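Hand-Held Gripper Trials: Paper Cups

Gallery and notes by Benedetta Sorrentino
Posted 7 January 2026

We were asked to compare two pairs of hand-held grippers and say which one the group should buy more of. One pair is from Grallotix, the other from Dasine. Both makers promise that anyone can pick the things up and start producing good demonstrations inside an hour. I have read that sentence on so many product sheets that I no longer see it, so I went in expecting to be annoyed, and I was, though in fairness not always by the parts I expected.

The job is paper cups. Take one from a nested stack, bring it under control with both grippers, set it down upright, go back for the next. Aldo De Luca picked it after the last round, where we used wooden blocks and every gripper we tried looked wonderful. Blocks forgive you. A paper cup gives way when you squeeze it, sticks to its neighbor when you pull, and rolls if you drop it. I can't think of a cheaper way to find out what a gripper is really like.

A word on the numbers before anybody quotes them. We logged 1595 cup transfers over the whole comparison, split across 4 operators. That sounds like a lot. It is enough to tell a bad gripper from a decent one and nowhere near enough to rank two decent ones, whatever the spreadsheet says to two decimal places.
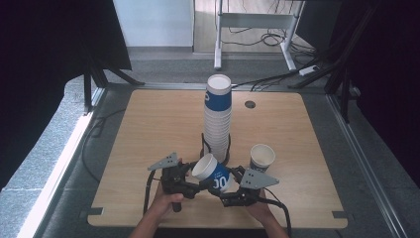

Grip force is where most of the arguing happened. Ottavio Tedesco set the stops on both pairs so that the jaws would close to the same gap, and I still don't believe the two behave alike in the last bit of travel. With a cup on its side between the two grippers, mouth tipped up and to the left, each hand is pushing against the other through a wall of thin paper, and you are guessing at the force from the feel of the handle. The Dasine sheet calls this "natural haptic feedback." I would call it a lever.

The cables deserve more space than the makers give them. Each gripper trails its own, and you feel the weight of it every time you reach across to the far side of the table. So-ying Mak started routing hers over her forearm by the second session. Anum Janjua refused and let them hang, and her transfer times were no worse. I had a theory about cable drag before that. I have dropped it, but I would still like to see a wireless version tested by someone who isn't selling it.

Plates on top

The triangular plates on top of the grippers came up in every debrief. Everyone wanted to know whether they block the view of the jaws. For a shorter operator looking across the table, maybe. For me, looking down, I lost sight of the lower edge of the cup now and then and had to tilt my wrists to find it again. That tilt goes into the recording along with everything else, and whatever learns from the recording will learn the tilt too. I raised this with Grallotix and was told it "averages out." I would like to see the average.

Unstacking versus stacking

Our first score sheet put both directions in one column, which was a mistake and mine. Putting a cup back on a stack is easy with either pair, as the stack guides it in. Pulling one off is a different job. The cups cling, two come away together, and you need one hand to hold and one to peel. The Dasine pair was better at peeling. Its jaws open wider and I could get a cleaner approach on the rim. The Grallotix pair was better at keeping hold of a cup once it was free. You will notice that this doesn't produce a winner.
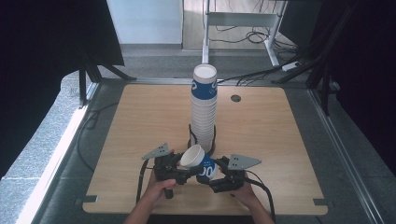

So we split the sheet and ran it again, and the gap between the two pairs shrank. Most of what had looked like a hardware difference was operator order. Whoever went last had watched everyone else fail first and did better for it, whichever grippers they were holding. Ottavio had warned us about this in May and I had nodded and then planned the sessions exactly as before.

What the file numbers hide

Session 9 is the one that gets passed around, as it has the fastest run in the whole set. Please stop passing it around. I went through it slowly and the operator, who was me, had stopped caring whether the cups were square on the table. Fast and sloppy counts as a success under our rules. Transfer 1941 on the raw counter (the counter includes aborted tries, which is why it runs higher than the total I gave above) is marked as a pass, and the cup lands so hard that I wouldn't want a machine copying it.

Aldo's view is that a sloppy pass is still useful data so long as there are plenty of good ones beside it. Mine is that we say this every time we would have to throw something out.

Comfort

After a long session my thumbs ached with the Grallotix pair and my wrists ached with the Dasine. Anum had no complaints about either. So-ying taped foam around one handle and asked that it be left on, and it has been. None of this shows up in either maker's material, where the people in the pictures seem to be holding grippers for the first time that morning.

Where we are

I have been asked for a recommendation and I keep handing back the same one: buy neither in quantity yet. Keep both pairs, rewrite the pass rule so that a crushed rim counts as a fail, shuffle the operator order properly, and run the peel test on its own. Ottavio wants to add a third pair from Grasso to the next round. Fine by me, on the condition that they send us the same units they sell.

The split score sheet is in the Ukdale project folder. Corrections to me, please, and if you think the force stops were set wrong, bring a gauge.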